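Tremell College students open robot handling project to regional schools

MEDIA RELEASE
October 26, 2019

The Tremell College Robotics Club has released the complete work from its student manipulation project, including task sheets, gripper settings and logs from 2,294 recorded grasp attempts. Schools in the region may use and change the material at no charge.

The project began in February as an elective for senior students. Its aim was to have a single robotic arm pick up everyday classroom items and put them down again within a marked area. Students wrote the motion programs, set the test conditions and kept the records. Technical supervision was provided by Olanrewaju Wike, who teaches mechatronics at the college.

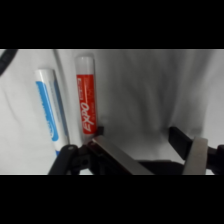 Object selection took up most of the first term. The students wanted items that any school could get from its own supply cupboard, so that results could be checked elsewhere without special parts. Markers met that requirement, and an upright one is a harder target than it looks. With a red EXPO marker and a blue-labelled one both standing on end, the fingers must close on one barrel without touching the other. The approach angle and the opening width are therefore set separately for each layout, and the program stops if either value is outside its limit. Contact with the wrong object is logged as a failure, even when the correct object is lifted.

"The early programs were written for one marker in one spot," said Wike. "Once a second item was added, most of them had to be rewritten. The students have kept the old versions in the package, with notes on what was changed."

Of the recorded attempts, 367 were set aside for a fixed comparison test. Each program version was run on the same layouts at the same arm speed. The final version completed 90 per cent of the comparison attempts. The remaining failures are listed by type in the log, the most common being a late finger closure.

The club has 51 members across four year levels. Programming sessions are open to all members. Operation of the arm is limited to students who have passed the club's safety check, which covers the stop button, the reach of the arm and the correct way to clear the table between attempts.

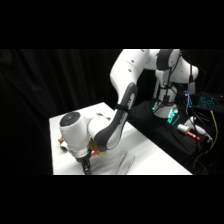 The arm at the white table, with its gripper pointing down toward the surface.

Support for the project was provided by Trasteck, which supplied replacement finger pads and machine time for mounting parts, and by the Baldursdóttir Fund for Technical Education, which paid for student travel and printing. Neither organization took part in the testing.

Student project lead Sem Boersma said the next stage would deal with clear items, which the current programs do not handle reliably.

"Our settings were tuned on solid colours," said Boersma. "Clear plastic needs its own lighting and its own limits. We have a draft test plan and would like other clubs to comment on it before we start recording."

The club will present the project at the Sernedeck Student Automation Meet, where teams from other schools may submit their own programs for the comparison test. Entries must use the published layouts and the standard log sheet. Programs will be reviewed for safe arm limits before they are run.

Copies of the package may be requested through the Tremell College office. Requests should give the school name, the supervising teacher and the model of arm in use.

About the Tremell College Robotics Club
The club offers practical work in programming, mechanical design and testing to students at Tremell College. It meets during the school year in the college's technology wing.

Media contact: Olanrewaju Wike, Mechatronics, Tremell College

– 30 –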